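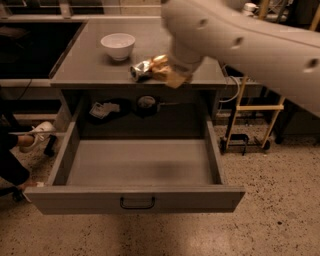
The arm, the wrapper and the open drawer at the Kernero open day.

3 min read

So I finally made it over to the Kernero open day, after telling you all two newsletters in a row that I was going. It was a 40-minute drive, the parking was a mess, and I ended up leaving the car by the Stadeck building and walking back along the canal. Worth it, though!

If you haven't been, Kernero is the household robotics group that moved into the old Zeltisent offices in January. They open the doors twice a year, and this time 349 people signed up, so they let us in by small groups. Mine was the 2:15 group, with Charmaine Mabaso showing us around. She was great. She talks fast and answers everything, including my question about whether the robots could be trained to deal with my garage (no).

The part I'd been looking forward to was the tidying demo. I'd pictured a fake living room with a couch and a lamp, but the setup is a lot plainer than that. There's a gray table with a drawer under it, and when my group came in the drawer was already pulled all the way open with nothing in it. On the table they had a white bowl and a crumpled foil wrapper, gold and silver, the kind of thing I find in my coat pockets every spring. One of the team was crouched right down beside the drawer in black clothes and white sneakers, close enough to get a hand on the table.

Then the white arm came in over the top and went for the wrapper.

I know how that sounds. It's trash on a table, I pick up ten of those a day and I don't invite an audience. But foil is apparently a horrible thing to ask a robot to pick up. Charmaine explained that it's shiny, so the cameras get confused by the reflections, and it changes shape the second you touch it, so whatever the robot worked out about where to grab is already a little wrong. A bowl stays a bowl. A wrapper is a new object every time you squeeze it. I wrote that down on the back of my parking ticket, then lost the ticket, so I hope I have it right.

We watched the gripper come down until it was just over the tabletop, and our whole group went quiet. A little kid in front of me was holding his breath (I may have been too). First try, it got hold of the gold end and the thing slid right out again. Second try, it held on, and there was real applause. For a foil wrapper!

Afterward I got to talk with Meifang Jiang, who works on the grasping side. She told me they've done 2,530 pickups with soft and crinkly stuff since they moved in, and that potato chip bags are still the worst. I asked what the drawer was for and she said the same table gets used for putting-away tasks too, opening, placing, closing, and that closing gently took them much longer to get right than opening did. The person by the drawer is there to reset things between runs and to step in if something goes sideways. "Mostly it's a lot of squatting," she said. My knees hurt just hearing it.

A few other things I scribbled down:

The coffee was free and pretty good. The cookies were gone by 2:30, so go early.

Siham Bitar gave a short talk upstairs about how they choose which chores to work on. They asked 288 households what they'd most like to hand over, and laundry won by a mile. I missed the first half because I was still downstairs watching the arm, so if any of you caught it and took notes, please send them my way.

You can't drive the arm yourself, which I was a bit sad about. Charmaine says they may set up a small one for visitors next time, if they can find the space for it.

I did hang around for one more round of the wrapper before heading home. It missed twice. I still clapped.

More from this newsletter
Crescencio Zabala on fixing a robot vacuum with a guitar pick
A morning at the Buthelezi sorting center
Reader mail: do you name your machines?
Nobuhle Tshabalala's after-school robot club is looking for old laptops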